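Re: [skerkum-users] spare gears for the Koivisto feeder, anyone?

Quick reply, on my way out, will do a proper one later if this isn't enough.

> Hi all. The feed gear on my old Koivisto went again, third time since December. Teeth just shear on one side. Pliltmont stopped carrying the part and the one I bought secondhand doesn't seat right on the shaft. Has anybody printed one? What material, how many walls, and does it need to be drilled out afterward? Also is there any trick to getting the cover off without snapping the 3 little tabs. I've snapped one already.
>
> Thanks in advance, sorry if this was covered before, the archive search gives me nothing.

It was covered before but the archive search is hopeless, so no worries.

Yes, printed. I've been doing them for a while now, and mine are holding up better than the original, which was brittle from day one if you ask me. File is in the list's shared folder under Tuvance, same folder as the roller caps. Take the newer one. The older one has the bore too tight and you'll end up drilling and the drill will wander and then the whole gear wobbles. Ask me how I know.

One of the blue ones, flat on the green cloth: 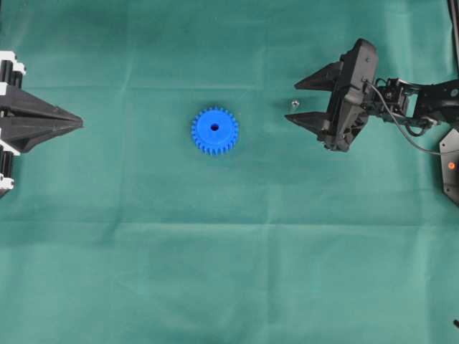

## Printing

- Print it flat, teeth straight up from the bed. No supports.
- PETG if you have it. PLA works for a couple months then goes soft if the feeder sits near a window. Mine did.
- Four walls, solid infill. It's a small part, don't cheap out.
- Slow the outer wall down to 60 mm/s. Faster than that and my teeth came out with fat corners.
- Faint layer lines on the face don't matter. Lines on the teeth do – run a bit of fine paper over them, just a couple strokes, check under a lamp.

## Fitting

Try it on the shaft before you touch the bore. Should go on with a firm push from the thumb. If it drops on loose, scale is off, reprint at the right size, don't glue it. I know someone on here swore by glue. You will need to get that gear off again one day.

A little white grease on the teeth, none on the shaft. Turn it by hand a full round and feel for a tight spot. If there's one it's nearly always a blob from the seam, so find that tooth and clean it up.

## The cover tabs

Start from the back. Warm the cover with a hair dryer first, then a plastic card under the rear tab and slide it foward. The front two let go by themselves once the back one's out. With one snapped already you're fine, mine has run on two for ages, just put a strip of tape across the corner so it doesn't rattle.

Old thread on this was message 112 if you keep your digests, and there's a longer one at 163 with the shaft measurements. Ignore the part in 163 where I say to use nylon. I take it back. Swelled up in the basement and jammed solid.

One thing I'd like to know – are yours shearing always on the same side? If so I'd look at the shaft before putting another gear in, might be bent. Roll it on a piece of glass and watch the end. Secondhand gear not seating would fit with that too, come to think of it.

If you don't have a printer write me off list, I can put a couple in an envelope. Just cover postage. Blue only at the moment, thats what's on the spool.

Gotta run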